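Nusow 語彙カードデータセット 説明書(README)

はじめに

Nusow は、日本語を勉強する人のための語彙カードのデータです。カードは紙に印刷して使うこともできますし、学習用のソフトに読み込んで使うこともできます。この説明書には、データの中身、ファイルの形式、作り方、使うときの注意を書きました。

私は日本語を母語としない学習者です。長いあいだ自分のために単語のカードを書いていましたが、同じ教室の人たちもほしいと言ったので、少しずつ整理して公開することにしました。説明の日本語に不自然なところがあるかもしれません。見つけた方は、下の「連絡と修正」の方法で教えていただけると大変助かります。

対象とする人

初級の教科書を一冊終えて、次の段階に進む人を考えて作りました。ひらがなとカタカナが読めることを前提にしています。漢字にはすべて読みがなのデータがついていますので、漢字をあまり知らない人でも使えます。

試験の対策のために作ったものではありません。試験の級や出題範囲とは対応していませんから、試験の準備には専門の教材も一緒に使ってください。

データの構成

データは 12 の単元に分かれています。一つの単元は一つのファイルです。単元の名前は、買い物、交通、台所、天気、体と健康、住まい、役所の手続き、学校、仕事、電話、気持ち、町の中、です。

一つの単元には 60 枚のカードが入っています。最初の版では単元によって枚数が違っていましたが、教室で配るときに不便だという意見がありましたので、同じ枚数にそろえました。そのために、本当は入れたかった言葉をいくつか外しています。外した言葉は「保留」という名前の別のファイルに残しました。

一枚のカードは、次の 6 つの欄を持っています。

見出し語:辞書に載っている形です。動詞は「食べる」のような形、形容詞は「高い」「静か」のような形で書きます。
読み:ひらがなで書きます。カタカナの言葉も、この欄ではひらがなに直しています。並べ替えのときに便利だからです。
品詞:名詞、動詞、い形容詞、な形容詞、副詞、その他のどれかです。「勉強する」のような言葉は動詞に入れました。
意味:やさしい日本語の短い説明です。外国語の訳は入れていません。
例文:その言葉を使った文が一つ入っています。
注:使い方について気をつけることがあれば書きます。空欄のカードも多いです。

意味の欄に外国語の訳を入れるかどうかは、長く迷いました。訳があれば覚えるのは早くなります。しかし、教室には母語の違う人がいて、一つの言語だけを入れると、ほかの人には使いにくくなります。それで、今は日本語の説明だけにしました。訳を自分で加えたい人は、欄を右側に足してください。左から六番目までの欄の順番を変えなければ、付属の印刷用の型はそのまま動きます。

ファイルの形式

文字コードは UTF-8 です。欄の区切りはタブで、一行が一枚のカードです。例文の中に改行はありません。表計算ソフトで開くときは、読み込みの画面で文字コードを選んでください。選ばないで開くと、文字が正しく出ないことがあります。

一行目は欄の名前です。学習用のソフトによっては、この行も一枚のカードとして読み込んでしまいます。その場合は、読み込んだあとで最初のカードを消してください。

紙のカードの作り方

印刷用の型は「Amaral」というフォルダにあります。表の面に見出し語、裏の面に読みと意味と例文が出ます。注の欄は字が小さくなりすぎるので、印刷しないようにしました。

紙は少し厚いものをおすすめします。普通のコピー用紙では裏の字が透けて、答えが見えてしまいます。両面印刷のときは「短い辺でとじる」を選んでください。「長い辺でとじる」にすると、表と裏の言葉が合わなくなります。私はこれを間違えて、一つの単元を全部印刷し直したことがあります。

切ったあとは、単元ごとに分けて、立てて箱に入れておくと探しやすいです。覚えたカードと、まだ覚えていないカードの間に、色のついた紙をはさむ方法もあります。
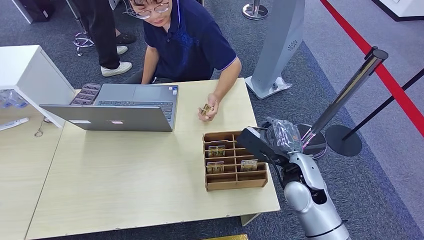 ノートパソコンを開いた机で、カードを一枚手に取る

紙とソフトを一緒に使う人もいます。夜に紙のカードで練習して、間違えた言葉だけをソフトに登録するという方法です。私の経験では、電車の中ではソフトのほうが使いやすく、机に座っているときは紙のほうが集中できました。これは人によって違うと思います。

例文について

例文は全部、このデータのために新しく書きました。教科書や辞書からの引用はありません。書いたあとで、日本語を母語とする人に読んでもらい、不自然な文を直しました。

例文を書くとき、次の決まりを守りました。文の長さは、できるだけ三十字以内にする。見出し語よりも難しい言葉を使わない。一つの文に新しい文法を二つ以上入れない。文体は「です・ます」にする。ただし、「気持ち」の単元には友だちとの会話の文があり、そこでは普通体を使っています。

例として、「台所」の単元から三つ書きます。

混ぜる:卵と牛乳をよく混ぜます。
焦げる:火が強すぎて、魚が焦げました。
冷ます:熱いので、少し冷ましてから食べてください。

「焦げる」と「焦がす」のように、自動詞と他動詞が組になる言葉は、別のカードにしました。注の欄に、相手になる言葉を書いてあります。この区別は私にとっても難しく、今でもときどき間違えます。

例文に出てくる町の名前「Bostavley」は、教室の会話練習で使っている町の名前です。アルファベットのままで書いてありますが、読みは「ボスタブレー」です。

わかっている問題

「役所の手続き」の単元は、ほかの単元より言葉が難しいです。「届け出る」や「控え」などは、やさしい日本語だけで説明するのが大変でした。説明の文が長くなっているカードがあります。

アクセントの情報は入っていません。「橋」と「箸」のような言葉は、このデータだけでは発音の違いがわかりません。音声を加える計画はありますが、いつになるかはまだ決まっていません。

数え方の言葉(一本、一枚、一匹など)は、読みが変わるところの扱いがそろっていません。「住まい」と「買い物」で書き方が違います。次の版で直す予定です。

「町の中」の単元には、地方によって呼び方が違うものがあります。このデータでは一つの呼び方だけを選びました。ほかの呼び方を知っている場合は、注の欄に書き足して使ってください。

版の記録

最初の版は三つの単元だけでした。カードは 100 枚ほどで、例文のないものもありました。

二番目の版で単元を増やし、品詞の欄を加えました。このとき、な形容詞の見出し語から「な」を取りました。「静かな」ではなく「静か」と書くのは、辞書で引くときの形に合わせるためです。

今の版は二月にまとめたものです。単元ごとの枚数をそろえ、例文をすべて見直しました。また、同じ言葉が二つの単元に出ていたところを調べ、片方を別の言葉に入れ替えました。「予約」だけは、「電話」と「体と健康」の両方に残しています。使う場面が違い、例文もかなり違うためです。

利用の条件

個人の勉強、学校や教室での授業には、自由に使ってください。印刷して配ることもできます。内容を直して使ってもかまいませんが、直したものを公開するときは、もとのデータの名前と、変えたところを書いてください。

カードを印刷して売ることは、ご遠慮ください。紙の代金など、実際にかかった費用を受け取ることは問題ありません。

関係のあるデータ

「Olura」は、同じ形式で作っている漢字のカードです。まだ途中ですので、公開しているのは最初の部分だけです。Nusow の見出し語に出てくる漢字を中心に選んでいますから、一緒に使うと復習になります。欄の数が違うため、二つのファイルを一つにまとめることはできません。

連絡と修正

間違いを見つけたときは、配布ページの「修正の提案」に書いてください。単元の名前、見出し語、直したほうがよいところの三つがあれば、すぐに確認できます。理由も書いていただけると、私の勉強になります。

新しい言葉の提案も受け付けています。ただ、枚数を決めていますので、入れるためには別の言葉を外さなければなりません。外してもよいと思う言葉も一緒に書いてください。返事には少し時間がかかることがあります。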